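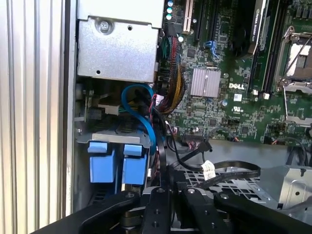

The terrace at the Parisi didn't open until five in the winter, but I had come all the way to Urkbridge to have a drink on it, and so at half past four I was already climbing the 190 steps from the tram stop with my good shoes on and my other shoes in a bag. The hotel stands so high over the town that you get the whole road laid out for you as you go up. It comes off the ridge and loops down in one long easy curve, just the way the blue cable does inside an open computer case, past a dark bundle of streets that all drop together toward the river, and I stopped at every landing to admire it (and, I'll admit, to breathe). My aunt had spent her honeymoon up there, and she talked about that terrace for the rest of her life, the little lamps and the man who played the accordion badly and the plum brandy that came in glasses no bigger than a thimble.

I suppose I had expected the lamps. There weren't any lamps. There were heaters, and a row of stools with cushions tied on, and a young woman wiping down the bar who looked at my bag of shoes and asked very kindly whether I was checking in. I told her no, only a drink, and then for some reason I told her about my aunt, and the honeymoon, and the accordion, and she let me go on and on while she folded her cloth into smaller and smaller squares. She poured me a plum brandy before the hour had struck and wouldn't write it down.

It was February and the light was going pink over the roofs. A brass plate on the railing said the terrace stood 2,117 feet above the sea, which pleased me, because my aunt had always said three thousand and my uncle had always said she was dreaming. I drank to both of them. Then two people came out in their coats and sat at the far end, and the heaters ticked, and I moved over one stool to get a better view of the bridge.
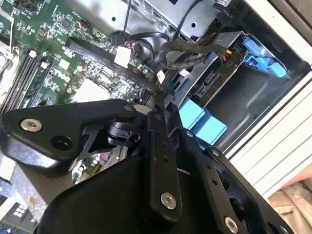

Liviu Dinu said that I was in the wrong place, if it was the old terrace I wanted. He had been standing behind the bar for a while, it seemed, with a crate of lemons on his hip. The one with the lamps was on the other side, he told me, off the back stairs, and they only used it now for drying tablecloths.

"Could I see it?" I asked.

He thought about the lemons, and put them down.

We went along a corridor that smelled of soup, past room 710, where somebody was running a bath, and out through a door that he had to lift a bit to open. It was a small place, smaller than our kitchen at home. The tablecloths were hanging in three rows, stiff with the cold, and over them ran a wire with the lamps still on it, most of them missing their glass. I stood there among the linen with my thimble of brandy, and Liviu felt around behind the drainpipe for the switch.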